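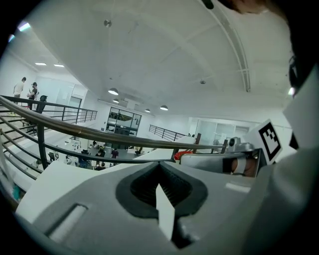 4. Setting Up the Tire Pressure Monitor

The Ovside Tonura is supplied with a Greltel tire pressure monitoring system. It has to learn the position of each wheel sensor before it can give correct warnings. Carry out this procedure after rotating the tires, replacing a sensor, or fitting winter wheels.

4.1 Before you start

Park on level ground and let the tires cool for at least 2 hours. Set all four tires to the pressures shown on the label inside the driver's door opening. Pressures set on warm tires will read low the next morning.

Note: The spare wheel has no sensor and is not shown on the display.

4.2 Learning the sensor positions

1. Apply the parking brake and switch the ignition on. Do not start the engine.
2. Press MENU on the steering wheel and scroll to Vehicle, then Tires.
3. Hold OK until the horn sounds twice. The left front wheel flashes on the display.
4. Hold the Greltel trigger tool against the sidewall of the left front tire, next to the valve stem, and press the button once.
5. Wait for a single chirp from the horn. The next wheel then starts to flash.
6. Repeat for the right front, right rear and left rear, in that order.
7. Switch the ignition off. The horn sounds twice to show that all positions are stored.

If a wheel gives no chirp, roll the car forward a quarter turn of the wheel and start again from step 1. The system leaves learning mode if no sensor answers for five minutes.

Caution: Do not use sealant from an aerosol can. It can block the sensor port, and the sensor must then be replaced.

4.3 Resetting the warning level

Reset the warning level whenever you change between normal and full-load pressures.

1. In the Tires menu, choose Load and select Normal or Full.
2. Press OK and drive at a steady speed for 500 yards or more.
3. Check that the amber tire light has gone out.

The light may come back on during a cold spell in December or January. Check the pressures with a hand gauge before resetting again - a slow leak looks the same on the display.

4.4 Sensor batteries

The batteries are sealed in and cannot be changed separately. When "Sensor low" appears, replace the whole sensor and repeat section 4.2.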